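Last edited 22 Oct 2024. Covers the June runs only.

# zatis-bag-grip

Wrist camera clips from a comparison of two fingertip sets, Strobel and Tresico, on thin plastic bags. Recorded at Cerkard on one arm with one controller.

## Contents

- 40 clips per fingertip set
- 30 frames per second, video only
- `grips.csv`: one row per grasp, with finger width and force setting

## Task

Close on a zip-top bag of vegetables, lift, hold for 6 seconds, put down. 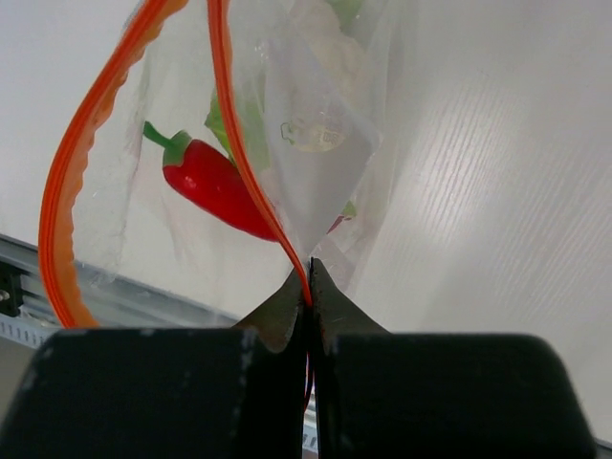 Force settings were the same for both sets. A grasp counts as a slip if the bag moves in the fingers during the hold – small shifts at first contact are left out. Glare on the plastic upsets the automatic slip check, so every label was redone by hand.

## Empty clips

Each session starts with the fingers open over the table. Use these for exposure and background.
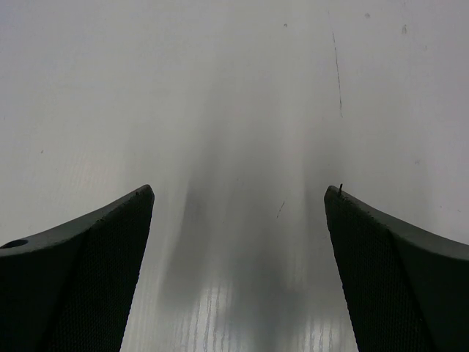

*Fingers open above the white tabletop, dotted grip pads on the inner faces.*

## Known problems

- Clip 30 of the Tresico set has no force values
- Table marks are not masked out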